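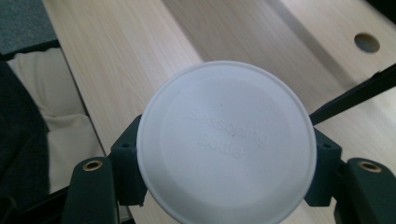
가운데에 'Seasoning Bottle' 두 단어가 돋을새김된 흰색 원형 뚜껑.

공유사무실 넬릭스, 양념 자리 탕비실 밖으로 옮긴다
02/01/2019

공유사무실 넬릭스(Nelix)가 탕비실 찬장에 두던 공용 양념통을 사무 공간의 책상 위로 옮기기로 했다. 도시락을 싸 오는 입주자가 늘면서 점심시간마다 찬장 앞이 붐빈다는 의견이 이어진 데 따른 것이다. 운영팀은 2층 라운지 옆 책상 한 곳을 '양념 자리'로 정하고 배치를 시험하고 있다.

넬릭스에는 현재 입주자 322명이 등록돼 있다. 운영팀이 지난해 8월 실시한 설문에는 이 가운데 126명이 답했다. 불편한 점을 적는 칸에 가장 많이 나온 내용은 회의실 예약이었고, 탕비실 찬장이 그다음이었다. 찬장 문이 안쪽으로 깊어 뒤에 있는 통을 꺼내려면 앞의 것을 모두 빼야 한다는 지적, 같은 소금이 여러 통 열려 있다는 지적이 함께 나왔다.

배치를 맡은 운영팀의 룽룽궈(Rongrong Guo) 매니저는 찬장을 통째로 바꾸는 안도 검토했지만 공사 기간 동안 싱크대를 쓸 수 없어 접었다고 설명했다. 궈 매니저는 "물을 쓰는 자리와 양념을 치는 자리가 꼭 붙어 있을 필요는 없다고 봤다"며 "먹는 자리 가까이에 꺼내 두면 돌려놓는 일도 쉬워진다"고 말했다.

받침대 한 단으로 위아래 나눠
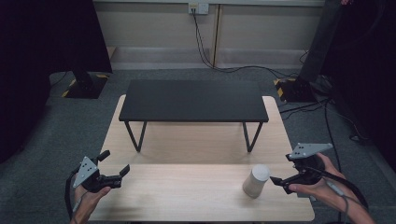
양념 자리의 기본 원칙은 책상 앞쪽을 비워 두는 것이다. 도시락 뚜껑이나 접시를 잠깐 내려놓을 곳이 있어야 줄이 밀리지 않는다는 판단에서다. 밝은 나뭇결 상판 위에 놓은 낮은 검은색 받침대도 먼 쪽 가장자리에 가깝게 붙였고, 그 앞으로 상판이 띠처럼 드러나 있다. 받침대는 납작한 직사각형 판을 가는 금속 다리 두 개가 받치는 형태다. 계획대로라면 판 위에는 자주 쓰는 소금과 후추, 고춧가루를 두고 아래에는 키가 낮은 통을 넣는다. 간장과 식초처럼 흐르기 쉬운 것은 탕비실에 그대로 남긴다.

책상 위에 작은 선반을 얹자는 제안은 입주사인 판(Fan)에서 나왔다. 판은 포장 디자인을 하는 작은 회사로, 직원들이 견본 상자를 정리할 때 비슷한 방식을 쓴다고 한다. 이 회사의 테오필로 무뇨스(Teófilo Muñoz) 디자이너는 시험 기간에 통의 간격과 이름표 위치를 함께 살피고 있다.

무뇨스 디자이너가 문제로 꼽은 것은 뚜껑이다. 통의 흰 뚜껑에는 글자가 있지만 바탕과 같은 흰색으로 도드라져 있어 잘 읽히지 않고, 읽는다 해도 양념통이라는 뜻뿐이어서 내용물을 알 수 없다. 그는 "위에서 내려다보고 고르는 사람과 옆에서 보고 고르는 사람이 다 있다"며 이름표를 뚜껑과 몸통 양쪽에 붙이자고 했다. 이름표는 한글을 크게, 영문을 그 아래에 작게 적는 안이 유력하다. 개봉한 날짜를 적는 칸을 따로 둘지는 아직 정해지지 않았다.

상판 구멍은 막지 않고 쓰기로

책상을 양념 자리로 쓰면서 상판의 전선 구멍을 어떻게 할지도 논의됐다. 가루가 구멍으로 떨어질 수 있으니 막자는 의견과, 노트북을 쓰는 자리로 되돌릴 때를 생각해 그냥 두자는 의견이 갈렸다. 운영팀은 구멍을 그대로 두되 가루류를 그 주변에 놓지 않기로 했다. 상판은 나뭇결 무늬가 옅은 밝은색이어서 간장 같은 짙은 양념이 묻으면 눈에 잘 띈다. 행주는 받침대 옆이 아니라 라운지 쪽 고리에 걸어 두고, 하루 두 번 교체한다.

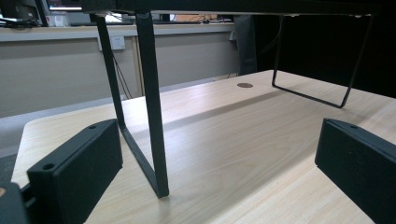

비용과 일정

이번 배치에 새로 사는 물건은 많지 않다. 받침대는 넬릭스가 다른 층에서 쓰던 것을 가져왔고, 이름표와 행주, 같은 규격의 양념통 추가분을 가구·생활용품점 보르크홀름(Vorkholm)에서 구입한다. 운영팀은 연간 소모품 예산 안에서 처리할 수 있어 관리비에는 변동이 없다고 밝혔다.

시험 배치 기간은 29일이다. 이 기간에 찬장의 기존 양념은 둘로 나뉜다. 개인이 가져온 것은 이름을 적어 찬장 오른쪽 칸에 모으고, 공용으로 산 것만 새 자리로 옮긴다. 이름이 없는 통은 라운지 게시판에 목록을 붙인 뒤 찾아가는 사람이 없으면 비운다. 뚜껑을 연 지 오래된 가루류도 함께 정리한다.

채우는 일은 청소 업체 프레르누스(Prernus)가 아침 청소를 마친 뒤 맡는다. 지금까지는 떨어진 것을 본 사람이 운영팀에 말하는 방식이어서, 설탕은 남는데 후추는 며칠씩 비어 있는 경우가 있었다. 프레르누스는 통마다 안쪽 눈금을 기준으로 삼아 절반 아래로 내려간 것만 보충할 예정이다. 한꺼번에 가득 채우지 않는 것은 눅눅해지는 것을 줄이기 위해서라고 한다.

입주자들의 반응은 대체로 무난하다. 다만 라운지 옆자리를 쓰는 사람들 사이에서는 점심시간에 음식 냄새가 더 나지 않겠느냐는 걱정이 있다. 운영팀은 먹는 자리는 종전대로 라운지 안으로 한정하고, 양념 자리에서는 뿌리거나 덜어 가는 것만 하도록 안내문을 붙이기로 했다. 바닥이 카펫이어서 떨어진 가루를 치우기 어렵다는 의견도 접수됐다. 이에 따라 책상 아래에 깔 매트를 검토 중이며, 걸려 넘어지지 않을 얇은 것으로 고르고 있다.

시험이 끝나면 운영팀은 같은 문항으로 다시 설문을 하고 3층에도 양념 자리를 둘지 결정한다. 3층은 책상 배열이 달라 받침대를 벽 쪽에 붙이는 안이 거론된다. 의견은 라운지 게시판의 쪽지함이나 1층 안내 데스크에서 받는다.

문의: 넬릭스 운영팀(1층 안내 데스크, 내선 1,131이 아닌 대표 번호 이용) | © 넬릭스 소식 | 무단 전재 금지 | 맨 위로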